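Firnico Adds Furnished Monthly Rentals in Surkia

SURKIA, Dec 24, 2022 - Firnico, a residential leasing and property management company, has added furnished monthly rentals to its listings in Surkia. The first homes are in the Rieger building and can be reserved now for stays of two months or longer.

Firnico manages 752 homes, most of them leased by the year. The new program starts with 20 one- and two-bedroom apartments. Rent covers water, heat, internet and one parking space. Linens and kitchenware are supplied.

"We kept getting calls from people who had sold a house and were waiting to close on the next one," said Kyung-hwa Ham, leasing director at Firnico. "A one-year lease was no use to them."

Furniture for the apartments was supplied by Stirka under an agreement signed in November. Each home has a bed, dresser, desk, sofa and dining table.

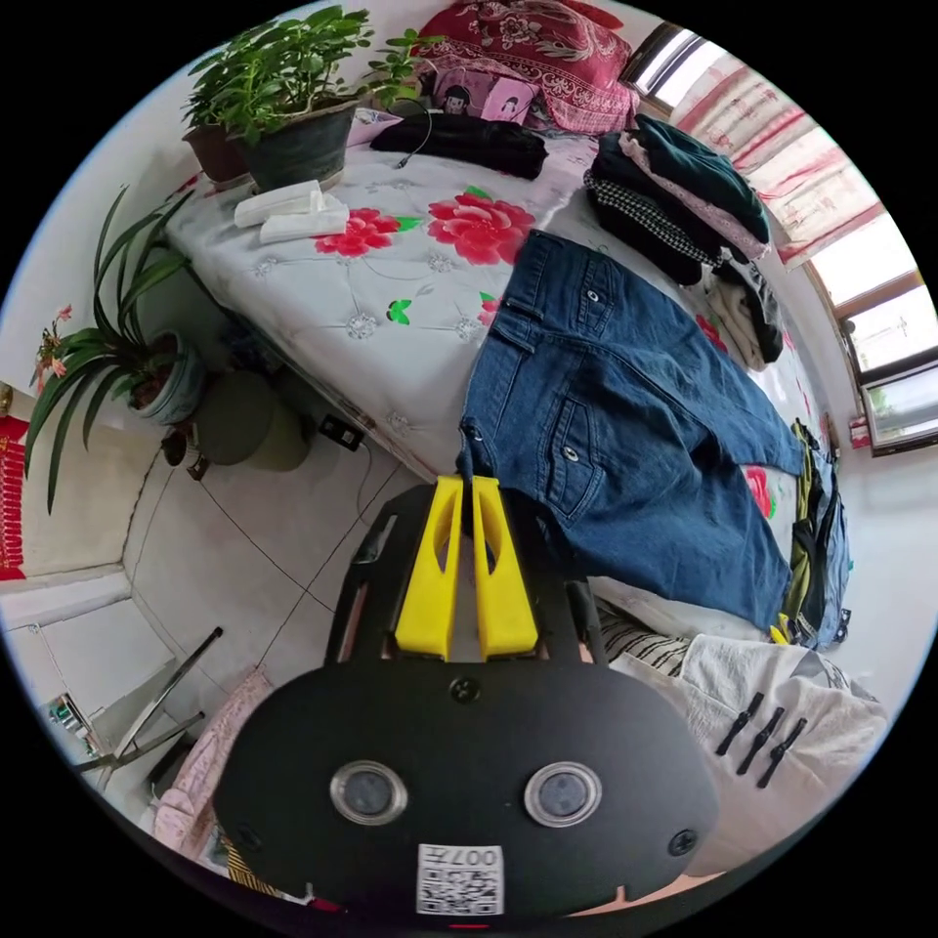
Applicants need a photo ID and proof of income. Pets are accepted with a deposit, up to 2 per apartment. Tenants may extend month by month if the home has not been reserved by someone else.

Gyu-bin Bae will manage the program from the leasing office on the ground floor of the Rieger building. Showings are by appointment.

Media contact: Si-eun Cho, Firnico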